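Paltarum Opens a Room for Learning to Patch, Smooth and Paint

Free sessions cover walls, work surfaces and the small marks everyone means to fix
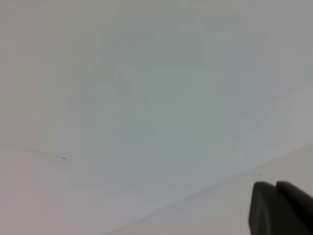

Getting to know a pale surface

April 19, 2024 - Paltarum is opening its new practice room this spring, and we couldn't be happier to share it! The room is for people who want to look after their own homes but have never filled a scratch or touched up a patch of paint. It has 23 places, plain daylight from the north side and plenty of pale grey and white to work on.

The first session is all about looking. Pale paint can seem perfectly even until you slow down, and then you start to find faint streaks, soft smudges and the odd dark speck (people get quite competitive about spotting them). After that come gentle cleaning, light sanding and blending a new coat into an old one.

"I painted my first apartment three times before I learned to check the wall from the side," said Aurelio Palacios, who leads the sessions. "I would have loved a room like this one - somewhere you can make a mess of a surface and then try it again."

Who it's for

Sessions are open to adults of any skill level and run for 2 hours. Cloths, sanding blocks, filler and brushes are all supplied, so just wear something you don't mind getting dusty. A follow-up course on corners and edges begins in June, led by Ataberk Türkmen.

How to sign up

Places can be booked at the Paltarum front desk, 194 Flerkatov Street. Groups are welcome too - please ask for Ataberk when you stop by.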